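Keeping Rugs Flat, Clean and Where You Put Them

I moved into a place with hard floors in every single room, and I have learned more about rugs since then than I ever planned to. Most of this I picked up by doing it wrong first, so feel free to skip around.

Curled corners

New rugs come rolled up tight and they want to stay that way. Unroll yours, then roll it back up the other way (pattern side out) and leave it overnight with a couple of loose ties around it. In the morning lay it out and put something heavy and flat on each corner. I use cookbooks. My big one from Palumbo took 7 days to give up, and I walked past a stack of soup recipes the whole time.

Please don't iron a rug unless you know what it's made of! A damp towel and a low iron worked fine on my cotton one, but a synthetic one can melt, and rubber backing will make a smell you won't forget.

Slipping

Get a pad. I tried the little sticky corner things from Flokix and they held for a month or so, then filled up with dog hair and quit. The pad should be an inch smaller than the rug on every side so the edges taper down and you don't catch a toe. Mine was $40 and I cut it with kitchen scissors. Wipe the floor before you lay it down, too, or the grit sits under there and scratches.

Picking a pattern

If you have kids or pets, go busy. Plain cream shows every footprint. I've gotten very fond of the wood-look ones lately, with planks or herringbone, and they're great over a dark floor with a light border around the outside.

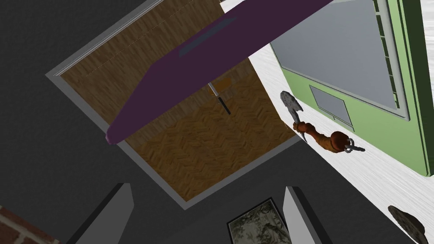

Planks on one half, herringbone on the other, set at an angle on a charcoal floor.

Turning a square rug on the diagonal makes a boxy room feel less boxy, I think, though you do lose some usable space in the corners. Try it with painter's tape on the floor before you haul the furniture around. I didn't, and my back was mad at me until June.

Cleaning

Vacuum the underside once in a while. Flip it over, run the vacuum across the back, flip it again and do the front, and you'll be amazed (and a little grossed out) by what falls on the floor in between. Turn the beater brush off for anything with loops or fringe.

For spills, blot from the outside in with a white cloth. Colored cloths can bleed, ask me about the red dish towel. A few drops of dish soap in warm water handles coffee and most sauces. Rinse with plain water after, since leftover soap grabs dirt, and prop the wet spot up on a baking rack so air can get underneath.

Storing

Vacuum first, roll it around a cardboard tube, wrap it in an old sheet and tape the ends. Skip the plastic if it's going in a basement. Write the size on the tape!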